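How to stitch a leather card holder by hand

If you've ever looked at a row of neat saddle stitching and thought you'd never manage it, please have a go, because it is far easier than it looks and wonderfully relaxing once your hands know what they're doing. My first piece took me 163 minutes (I timed it, I was that keen) and it was wonky along one whole side. I still use it!

What follows is the way I do it now, at a kitchen table, with hardly any kit.

What you need

Two harness needles with blunt tips
Waxed linen or polyester thread
A stitching chisel or a pricking iron and an awl
A mallet, not a metal hammer
Leather about as thick as a bank card, or a little thicker
Clips, glue, a ruler and a sharp knife

I buy my thread from Zistodley in 200 metre reels, which lasts me ages. Any decent waxed thread will do for a first project, so don't hold off starting until you've found the perfect one.

Marking the line

Set a pair of dividers to 3 mm and run one leg along the edge of the leather, so the other leaves a faint groove. Press lightly. You can always go over it a second time, but you can't take a deep scratch back out.

Round your corners before you mark. I draw round a small coin and cut in several little slices, then sand off the bumps. If you mark first and round afterwards, the line ends up too close to the edge on the curve.

Punching the holes

Glue the pockets to the outer piece along the edges only, clip them and let the glue dry. Then lay everything on a cutting board with something solid underneath. Hold the chisel upright on the line and give it two or three firm taps. For the next set, drop the last prong into the hole you've just made. Your spacing will stay even all the way along — this is my favourite trick in the whole craft.

Go round corners with a two-prong chisel. My holder has 134 holes in total, and I always check that the first and last holes on each side sit level before I punch the ones in between.

The saddle stitch

Cut a length of thread four times the length of your seam and put a needle on each end. Pass one needle through the first hole and pull until both sides are equal. At the second hole, push the left needle through, pull it snug, then bring the right needle back through the same hole, keeping it behind the first thread. Pull both ends out to the sides with the same strength.

Then do exactly the same again, and again! Always left first, always right behind. The slant of the stitches comes from doing it in the same order every time, so if you put it down for a cup of tea, stop at the end of a full stitch.

At the last hole, go back over three stitches, snip the ends close and melt them (polyester) or dab on a touch of glue (linen). Tap along the whole seam with the mallet to settle it.

A paler thread on tan leather looks lovely, though it does show every wobble.

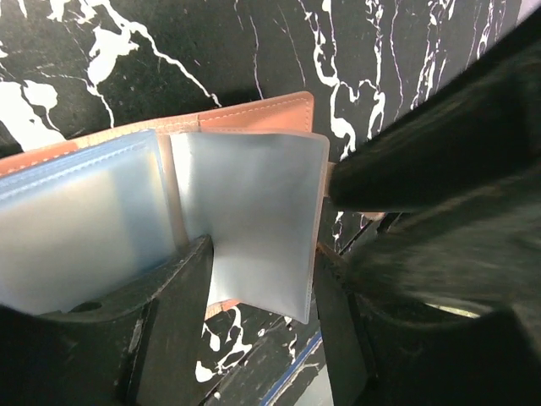

Lwazi Masilela reckons four times the seam is cutting it fine on thick leather, and that beginners should start with five and put up with the waste. Fair point, and I've run short myself on a corner, so go for five if you're nervous.

Finishing the edges

Sand the edge flat, rub on a little water or gum and burnish with a wooden slicker, fast and light, until it shines. I do 8 passes, then a thin coat of beeswax buffed in with an old cotton rag.

New card slots will feel tight. Leave two cards in each one overnight and they'll ease — mine took a couple of nights.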